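The Brocade Room at Stiltside

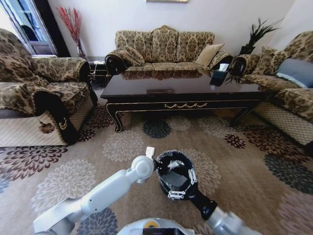 Stiltside Furniture Circle — Rooms and Upholstery Group

Welcome to the gallery page of our group. Each season we choose one sitting room and we look at it slowly, the furniture first and the small things after. This time it is a room with a full set in brocade, arranged in the shape of a U. We had 66 rooms sent to us this year and this one received the most letters from members, many of them with the same question: is so much pattern too much for one room? You may decide for yourself.

The notes below all belong to the same room.

The big sofa
It has three seats and a back with three rounded humps. The fabric is beige and brown with large flowers, and the arm rolls outward and ends in a spiral. Our members who do upholstery know that such an arm takes more patience than the whole seat.

The armchair
It has the same fabric, with a thick padded arm. Please notice the dark brown panel with fringe which hangs down the front, with a small gold crest embroidered on it. Panels of this kind were once sold at the Dodari market for 200 a pair, and now they are hard to find.

The skirts
Along the base of the armchair and the second sofa goes a lighter beige fabric, quilted. I like this part very much — it gives the eye a rest between the flowers and the rug.

The cushions
Some repeat the brocade, one is plain beige and one is a pale gray-blue. The gray-blue one was the subject of a long discussion at our November meeting. I was for it.

The coffee table
Dark and glossy, in the middle of everything. A table like this shows every finger mark, so keep a soft dry cloth near.

The corners
In one corner, a tall vase with red branches. In the other, a plant with dark spiky leaves behind the sofas. Corners are often forgotten when a set is bought all together, and I was glad to see them used.

The next gallery will show the dining chairs from Fistgate, 6 of them, with new seats. If you have a room to share, please write to the group and tell us the age of the furniture if you know it.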